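## Session 6: Reading a license deal from the outside

Licensors rarely print the price. They print everything near the price and leave you to do the subtraction. Bring the Ovari filing (November 2024) and a pencil.

**The deal.** Ovari grants Markano exclusive rights to a hinge coating, phones and tablets only. The fee is "confidential." Two pages later, Ovari repays a $16 million loan "from license proceeds," having had almost no cash the quarter before. So much for confidential.

**What we can say**

- $16 million is a floor. The fee could be higher.
- Exclusive means exclusive *in the field*. Section 21 leaves Ovari free to sell the coating for watches, boats and dentures.
- Section 22 covers improvements. Students skip it. Markano's lawyers did not.
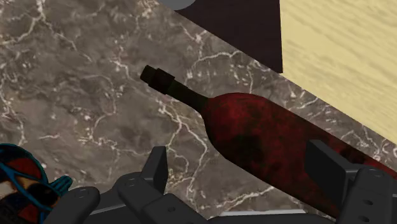
One objection, raised by a reader of last year's handout, was that a floor is worthless if the loan was partly repaid from other money. Fair. The filing says "license proceeds," full stop, but check the cash flow statement before you bet lunch on it.

**Compare:** Wan licensed a similar coating to Zesemness without exclusivity and booked the fee over 57 months. Same sort of asset, much duller stock chart.

**For December:** rewrite Section 21 so that it covers watches. One paragraph, no "heretofore."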